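**Household chore automation** is the use of machines to carry out domestic tasks such as washing up, tidying and small repairs. Progress has been uneven - floor cleaning is common, while work at a sink remains difficult.

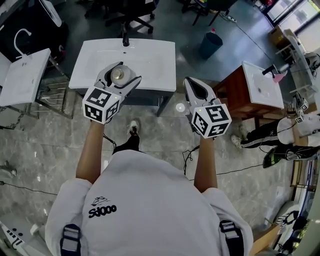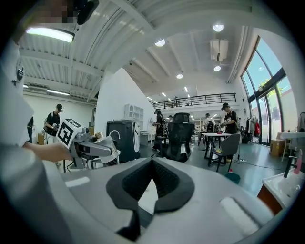

*Hand-held grippers in use near sink basins*

## Current capability

Small metal fittings are hard for machines to grasp and seat. The Brivow trial, held at Pledau in May, set 108 sink tasks and recorded five completed without human help. Its authors concluded that general household use was not yet practical.

## See also

- Carroll scale
- Climico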